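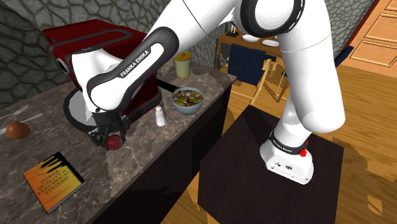

Rowena Dizon thinks I'm wasting my money, and she told me so before I'd even gotten the football out of the bag. Her view is that a receiver gets better hands by having a person throw to them, over and over, and that a passing machine just teaches you to catch passes from a passing machine. She has a point! I've now had the Grollthorpe on our practice field since the end of last season though, and I think she's about half right.

So, the Grollthorpe. It's a two-wheel football throwing machine, the kind where you feed the ball in at the back and a pair of spinning rubber wheels spits it out the front in a (mostly) nice tight spiral. I coach receivers and defensive backs for the Pludholm rec league team, high school age, and we'd been getting by on my right arm, which is not what it was. By the time we got to the fourth round of crossing routes I was throwing ducks, and the kids were very polite about it.

Setup first. The legs fold out and pin in place, the battery slides in underneath, and I can have it going in 5 minutes by myself. Taking it down is slower, mostly on account of the pins, which stick when there's grit in them (a little spray lube fixed that for a while, then it came back). It's heavy. There are wheels on the front legs but they're small and hard, fine on a track and miserable on wet grass. I've ended up carrying it with one of the kids on the other side more often than I've rolled it.

Now the throwing. Short stuff is terrific. Slants, quick outs, hitches - you set the speed dial at 3 or 4 and the ball gets there on a line, same spot every time, and a corner working on his break can get more good reps before the water break than I used to give him all evening. That's where I'd tell Rowena she's wrong. For a defensive back who needs to learn when to drive on the ball, having the throw be the same every time is exactly what you want at first.

Deep balls, not so much. Past dial 5 ours starts to wobble, and the release drifts left. I wrote to the shop, Kohlhase, and Danilo Dela Peña there called me back the same day and walked me through checking the wheel gap. It was a hair wide on one side. Closing it up helped a lot, though I still wouldn't run a go-route drill with it and expect happy receivers.

The other thing is timing. There's no arm to read and no shoulder turn, so the kids start watching the person feeding it instead. My fix is to fake a drop back with the ball before I feed it, and yes, I look ridiculous.

Battery life is good, a full practice with some left over. The cover that comes with it is thin and I'd replace it. I bought the Flonia one, which zips all the way down and doesn't flap.

Price was roughly $2000 with the spare battery, and for us that meant a car wash and two bake sales. I'd buy it again for the short game alone. If you mostly want something to throw bombs to your fastest kid, try one in person before you pay, and bring your own footballs, the scuffed ones. New slick ones fly out of it much better than anything in our ball bag.

Four stars from me. Rowena says two, but she's asked to borrow it in July.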